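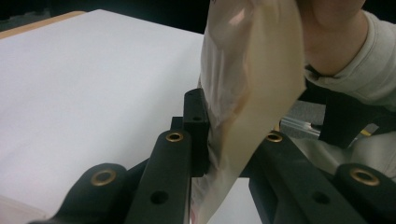

4 Aufstellen und Inbetriebnahme

Dieses Kapitel gilt für den höhenverstellbaren Arbeitstisch Vestaletti Kerik in allen Ausführungen der Tischplatte. Das Untergestell muss nach Kapitel 3 vollständig montiert sein. Für den Anbau der Kabelwanne und des Monitorhalters siehe Kapitel 6.

4.1 Vor dem Auspacken

Der Karton mit der Tischplatte ist schwer und an den Ecken empfindlich. Tragen Sie ihn zu zweit und stellen Sie ihn nicht auf einer Ecke ab. Öffnen Sie das Klebeband von Hand oder schneiden Sie es flach an. Eine tief eingestellte Klinge hinterlässt Kratzer in der Oberfläche, und solche Kratzer sind von der Gewährleistung ausgenommen.

Wurde der Karton bei Frost geliefert, bleibt er bis zum nächsten Tag geschlossen im Raum stehen. Steuereinheit und Motoren dürfen erst angeschlossen werden, wenn sie Raumtemperatur haben.

VORSICHT
Erstickungsgefahr. Kunststoffbeutel und Folien gehören nicht in die Hände von Kindern. Entsorgen Sie sie direkt nach dem Auspacken oder bewahren Sie sie unzugänglich auf.

Hinweis: Schrauben, Kabelclips und Innensechskantschlüssel sind getrennt verpackt. Sehen Sie alle Beutel und die Zwischenlagen des Kartons durch, bevor Sie Verpackung wegwerfen. Fehlt ein Teil, nennen Sie dem Kundendienst die Bezeichnung aus der Teileliste und die Nummer auf dem Typenschild des Untergestells.

4.2 Standort wählen

1. Wählen Sie einen ebenen, tragfähigen Boden. Auf hochflorigem Teppich lassen sich die Stellfüße nicht zuverlässig einstellen.
2. Halten Sie auf allen Seiten mindestens 10 cm Abstand zu Wänden, Heizkörpern und festen Möbeln ein.
3. Prüfen Sie den Raum über und unter dem Tisch. Fensterbänke, offene Fensterflügel, Dachschrägen und Rollcontainer liegen oft im Verfahrweg.
4. Die Steckdose muss frei zugänglich bleiben. Das Netzkabel darf in der höchsten Stellung nicht gespannt sein.

Betreiben Sie den Tisch nur in trockenen Innenräumen. Für Werkstätten mit starkem Staubanfall und für Feuchträume ist er nicht vorgesehen.

4.3 Tischplatte befestigen

1. Legen Sie eine Decke auf den Boden und darauf die Tischplatte mit der Oberseite nach unten.
2. Heben Sie das Untergestell zu zweit an und setzen Sie es kopfüber auf die Platte. Die Bohrungen im Rahmen müssen über den vorgebohrten Löchern liegen.
3. Setzen Sie alle Schrauben zunächst nur mit wenigen Umdrehungen ein.
4. Richten Sie den Rahmen aus. Der Überstand der Platte soll links und rechts gleich sein.
5. Ziehen Sie die Schrauben über Kreuz handfest an. Kein Akkuschrauber mit Schlagfunktion.
6. Drehen Sie den Tisch zu zweit um. Fassen Sie dabei am Rahmen an, niemals nur an der Plattenkante.

Lässt sich eine Schraube nicht von Hand eindrehen, sitzt sie schräg. Drehen Sie sie wieder heraus und setzen Sie neu an. Das Loch darf nicht nachgebohrt werden.

Hinweis für Tische mit Quertraverse: Die Traverse wird erst nach Schritt 4 eingehängt. Sie hat an einem Ende eine Kerbe, und dieses Ende zeigt zur Steuereinheit.

4.4 Steuereinheit und Bedienteil anschließen

ACHTUNG
Der Netzstecker bleibt gezogen, bis alle übrigen Kabel gesteckt sind.

1. Schieben Sie die Steuereinheit in die Schiene unter der Platte, bis sie hörbar einrastet.
2. Stecken Sie die Motorkabel in die Buchsen M1 und M2. Die Reihenfolge ist beliebig.
3. Stecken Sie das Kabel des Bedienteils in die Buchse HS.
4. Schrauben Sie das Bedienteil an der vorderen Plattenkante fest. Links oder rechts ist gleichgültig — Bohrungen sind auf beiden Seiten vorhanden.
5. Verlegen Sie die Kabel mit den Clips so, dass nichts in den Verfahrweg der Beine hängt.
6. Stecken Sie den Netzstecker ein. Das Display zeigt zwei Striche.

4.5 Tisch ausrichten und Referenzfahrt

Vor der ersten Benutzung muss die Steuerung die unterste Stellung beider Beine kennen. Ohne diese Referenzfahrt bewegt sich der Tisch nur abwärts.

1. Legen Sie eine Wasserwaage längs und danach quer auf die Platte. Drehen Sie die Stellfüße, bis der Tisch in beiden Richtungen gerade steht.
2. Räumen Sie alles unter dem Tisch weg.
3. Halten Sie die Taste AB gedrückt. Der Tisch fährt langsam nach unten.
4. Lassen Sie die Taste los, sobald der Tisch steht.
5. Drücken Sie AB erneut und halten Sie die Taste, bis sich die Platte kurz senkt und wieder hebt. Danach erscheint die Höhe im Display.

VORSICHT
Quetschgefahr. Während der Referenzfahrt ist der Kollisionsschutz abgeschaltet. Halten Sie Hände und Füße von den Beinen und vom Rahmen fern.

4.6 Höhen speichern

Es stehen zwei Speicherplätze zur Verfügung.

1. Fahren Sie den Tisch in die gewünschte Höhe.
2. Drücken Sie S. Das Display blinkt.
3. Drücken Sie 1 oder 2, solange das Display blinkt.

Zum Abrufen halten Sie die Zifferntaste gedrückt. Lassen Sie los, bleibt der Tisch sofort stehen. Ein erneutes Speichern überschreibt den alten Wert ohne Rückfrage. Nach einem Stromausfall bleiben die Werte erhalten, die Referenzfahrt kann jedoch erneut nötig sein.

4.7 Meldungen im Display

E02: Ein Motorkabel hat keinen Kontakt. Netzstecker ziehen, beide Motorkabel abziehen und wieder fest einstecken.

E06: Überlast. Platte teilweise abräumen und erneut fahren.

HOT: Der Motor wurde zu lange ohne Pause betrieben. Tisch 10 Minuten stehen lassen. Die Meldung erlischt von selbst.

211: Werkseinstellung geladen. Das ist keine Störung. Führen Sie die Referenzfahrt nach 4.5 durch und speichern Sie Ihre Höhen neu.

Bleibt eine Meldung nach diesen Maßnahmen bestehen, öffnen Sie die Steuereinheit nicht. Sie enthält keine Teile, die Sie selbst instand setzen können.

4.8 Erste Reinigung und Nachziehen

Wischen Sie die Platte mit einem weichen, leicht feuchten Tuch ab und trocknen Sie sie nach. Scheuermilch und Schmutzradierer machen matte Oberflächen stellenweise glänzend — dieser Effekt lässt sich nicht rückgängig machen. Klebstoffreste von Schutzfolien lösen Sie mit etwas Spülmittel.

Ziehen Sie alle Schrauben nach zwei Wochen einmal nach, danach alle 6 Monate. Prüfen Sie bei dieser Gelegenheit auch die Kabelclips.

Ersatzteile und Zubehör bestellen Sie über den Vestaletti-Kundendienst, Abteilung Büromöbel, Ansprechpartnerin Saranya Menon. Der telefonische Dienst ist samstags nicht besetzt.

Weiter mit Kapitel 5, Täglicher Gebrauch.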